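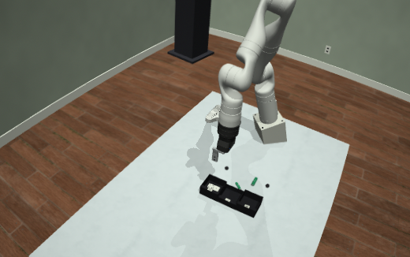 Fig. 3. Simulated cell: arm, mat and three-compartment tray, with two green cylinders lying beyond it.

Home | Modules | Timetable | Handouts | Lab sheets | Contact

Robot Software II
Handout 3: Planning the descent
J. Dudás

1. Frames

All exercises use the Zudent simulator with the cell file supplied for this unit. Poses are expressed in the base frame of the arm unless a line in the file says otherwise. The tray has a frame of its own, placed at one outer corner, with x running along the row of compartments. The row lies diagonally to the mat, so a target given as an offset in mat coordinates will land in the wrong compartment as soon as the tray is turned. Work out the drop pose in the tray frame and transform it once, at the point where the planner is called.

Students who lost marks on the last sheet had mostly chained two transforms in the wrong order. Write the frame names into the variable: T_base_tray, T_tray_slot. The inner names must match when two are multiplied.

2. Pre-grasp and grasp

A grasp is stored as a pair of poses. The pre-grasp stands off along the approach axis of the gripper, and the grasp itself lies on the object. The joint-space planner is responsible only for reaching the pre-grasp. The last stretch is a straight Cartesian move at reduced speed, checked for collisions at every interpolation step.

For a cylinder lying on its side the closing direction must be square to the long axis. There are two solutions, half a turn apart at the wrist. Take the one nearer the present wrist angle, then check it against the joint limit. Leaving the choice to the solver gives runs that look random from one seed to the next.

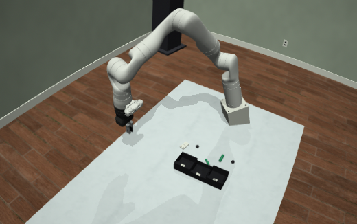 The collision model is coarser than the drawn model. Each link is wrapped in one or more capsules, and the gripper body in a box. Small loose items are treated as boxes with a margin on all sides. When two items lie close together their margins may overlap, and the planner will then report that no grasp exists. The correct remedy is to reduce the margin for the target object alone – switching off collision checking for the whole approach is not accepted in marked work.

3. Time budget

The planner is allowed 400 ms per query. If it has no path by then, it returns the best partial tree and a failure code. Do not simply call it again with the same arguments. Move the pre-grasp a little up the approach axis, or take the second wrist solution, and only then retry. In the Gulyás test set, which has 482 start and goal pairs in the same cell, most failures came from a poor pre-grasp and very few from the search itself.

Paths are resampled to 300 points before they go to the controller. The resampling is done by arc length in joint space, after shortcutting and before the velocity limits are applied. If you swap the last two steps the arm will exceed its limits at the corners, and the log will show it.
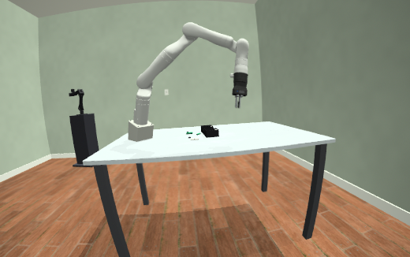
4. What the state estimate gives you

The planner does not read poses from the simulator directly. They pass through the perception node, which adds noise and drops an object from the list when its confidence falls below the threshold. A dropped object is still there. Keep its last pose in the collision world until a newer one replaces it, and mark it as stale.

Stale objects may be used as obstacles. They may not be used as targets.

Flat pieces are harder than they look in the list. Their height is close to the noise in z, so the estimate may put the top face under the table surface. Clamp the value to the surface height plus half the known thickness before building the grasp.

5. Exercise

(a) Write a function that takes an object pose and returns both grasp pairs.
(b) Add the retry rule from section 3. Log which branch was taken.
(c) Run the Parndale scene from each of the given starting poses and hand in the log with a short note on the failures.
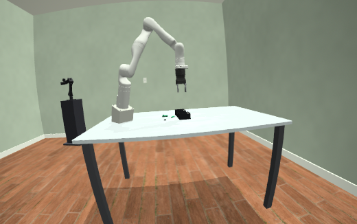

Unerberg, 11 October 2019

Corrections to the handout. In section 2 the stand-off distance is measured from the fingertips and not from the flange. The cell file had this right, the printed version did not. Solutions already handed in will be marked against either reading.

The perception node now publishes a time stamp with each object. Use it for the stale flag in section 4 and remove any counter you may have written for the purpose. The second assignment, set in March, builds on the same function signatures – please leave them as they are.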